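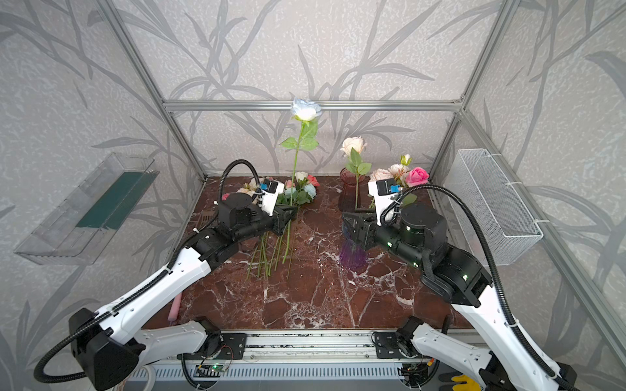 Stems in a bunch, and the purple vase on its way.

Posted 2019-10-12 by the author of Trulivby

I've had fake roses on the brain all week! I used to be terribly snobby about them (my nan had a dusty lot on top of the telly and I swore I'd never go there), but then I found a big mixed box from Mosquera back in June and that was me gone. Peach, cream, pale blue, a couple of really loud pinks. I'd never put those together if I was buying real ones, and I love them.

The thing I've got wrong for years is shoving the whole lot into one vase. It ends up like a hedge. So now it's two vases, different colours of glass, and I hold the stems in a loose bundle and let the ends splay a bit before they go in. One tall rose in the middle, bendier ones round the outside. I do like coloured glass for this, as you still get a peek at the green stems without them being the main event.

Don't make the two bunches match, either. I like one a bit wider and taller at the back, with the blues in it, and a smaller one nearer the front. Repeat a colour or two across both, a coral and a creamy white, say, and they'll look like they belong on the same table. Dark marble is gorgeous under pale petals, by the way. I'm very jealous of anyone who's got it.

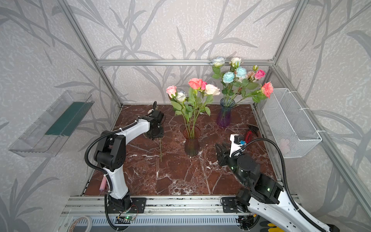
Keeping them nice

A hairdryer on cool gets the dust off. Bend the leaves back out afterwards, they always go flat in the box.

Recent posts
My Kisus shelf, finally painted
5 jugs I use as vases
Is the Jesex glue any good on china?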